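How to Test Whether a Robot Can Put Away Your Groceries

By Freya Pearce
Updated 9/29/23

Packing and unpacking food is one of the chores people most often ask about when they ask what a home robot can do. The short answer is that some machines can do part of it, slowly, with groceries they have seen before. To get a longer answer for a particular machine, run the test below. It takes an afternoon and needs no special equipment.

What you need

A box or bin with straight sides, a low table, and a mix of packaged food. Include at least one thing that bends, one thing that rolls and one thing that breaks. Chips, a wrapped sausage and a tray of small eggs will do. You also need a notebook and a timer.

Step 1. Do the job yourself

Put everything on the table and pack the box by hand at a normal pace. Write down the time. Then do it again using only your thumb and one finger on each hand. The second time is the fairer one to compare with a two-finger gripper.

Step 2. Start with the easy items

Give the machine one stiff package at a time, label facing up. Let it make 10 attempts. Count an attempt as good only if the item ends up inside the box and undamaged. Dropping it in from the rim is a fail, even if nothing breaks.
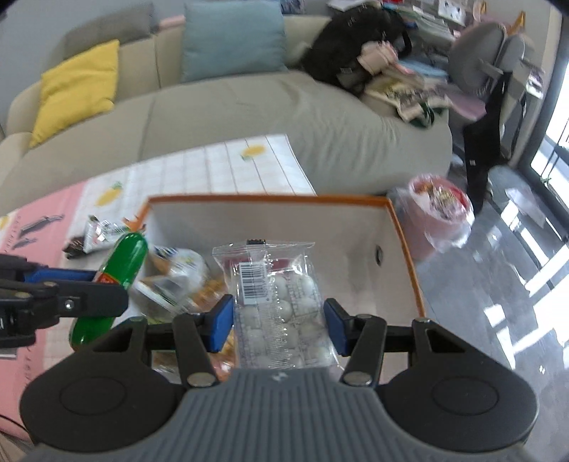 Step 3. Move on to clear plastic

Clear packaging is hard for many depth cameras, which may read the table underneath and miss the lid. Try the egg tray next. Watch where the fingers close. A grip on the edge of the tray is usually safe, and a grip across the middle can crush the contents. Soft finger pads help, but they don't fix a bad grip point.

Step 4. Fill the box partway

An empty box tells you very little. Leave a couple of snack bags in the bottom and repeat steps 2 and 3. The machine now has to find a free spot and avoid pressing on what is already there. On the Wirkik arm we tested at Marsden, this is where the good attempts dropped off.

Step 5. Change the room

Open the blinds, or switch to a patterned tablecloth. Run the same items again and don't let anyone retrain or adjust the machine in between. If the score falls sharply, it learned your table more than it learned the task.

Reading the results

Below 80 percent on stiff packages, the machine isn't ready for this chore with someone standing by, let alone by itself. Above that, look at the partly filled box and use that score instead. If a seller tells you the system trained on 1000 or 2000 demonstrations, ask how many different homes they came from.

We'll rerun the test in October with bags that have to be opened first.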